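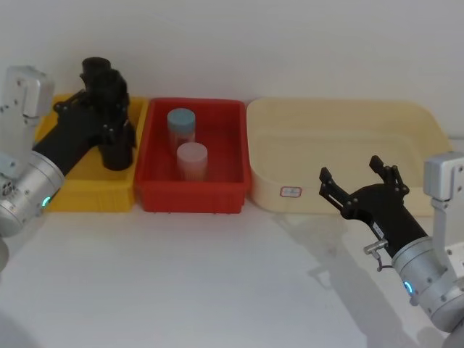 I finally got around to sorting the bathroom cabinet on Saturday. It has been on my list since September, when a bottle of cough syrup fell out and hit me on the foot. Everything came off the shelves, the expired stuff went in a bag for the pharmacy, and whatever was left had to go somewhere. I like plastic trays for this, the plain rectangular kind with a rim you can grab. Small containers with screw caps go in the red one, standing up, and the pale blue cap stays at the back. Yellow is for bandages and tape when I get to them.

I paid 8 dollars for the trays at Lillavetti. Boxes with lids looked nicer, but I never put lids back on. My brother-in-law Anas wants a set for his fishing tackle now, so I'm going back this week. The bottom shelf still needs a new liner.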